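Plitevo Help Desk
Ticket 8-13: Family calendar keeps moving our events by an hour
Status: Solved
Product: Plitevo Shared Calendar, home plan

Opened by: Whitfield household

Hello, and thank you in advance to whoever picks this up! We've used Plitevo for a good long while now and we love it (the grocery list alone has saved many a supper), but since February our calendar has been slipping. I put in piano for 4:00 and it shows 4:00 on my phone, and then on the kitchen tablet it says 5:00. We turned up at the dentist a whole hour early, which was a nice quiet sit for me, though the kids were less pleased.

What I've tried so far: signing out and in again on both devices, restarting the tablet, deleting piano and typing it in fresh. I counted 12 events that are off and 18 that look fine, and I can't see any pattern in it. Birthdays are all right. Anything at the rec center is wrong.

Here is one of our calendar entries, in case it helps. It's one of the wrong ones.

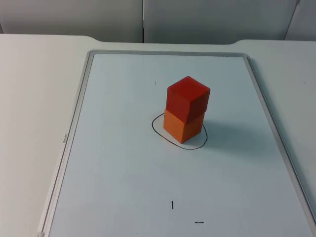 Block play, rec center, 10:00 on my phone and 11:00 on the tablet

Reply from Plitevo Support

Thank you for such a careful write-up, and I'm sorry about the dentist. The rec center clue is a very good one. Do those events come in through a calendar you subscribe to, or do you type them yourself? And would you open Settings on the tablet, then Region, and tell me which time zone is listed there? Please don't delete anything else for now.

Reply from Whitfield household

Oh, good question. Piano and the dentist I type in, but I save them to the same color as the rec center ones, the green, so they're all in one place. The green calendar came from Stosuvum, which is the sign-up site the rec center uses. The tablet's time zone is the right one for us, Irnen is the town it shows. Birthdays are in yellow.

Reply from Plitevo Support

That did it, thank you! The green calendar has its own time zone setting, and on the tablet it's being read one hour ahead of yours. To fix it:

On the tablet, press and hold the green calendar's name.
Choose Calendar Details, then Time Zone.
Pick Same as Device and tap Save.
Pull down on the month view to refresh, and leave the app open until the little wheel stops.

Reply from Whitfield household

Piano is at 4:00 on both! So is everything else in green, I went through all 12. Thank you so much for your patience. You can close this one.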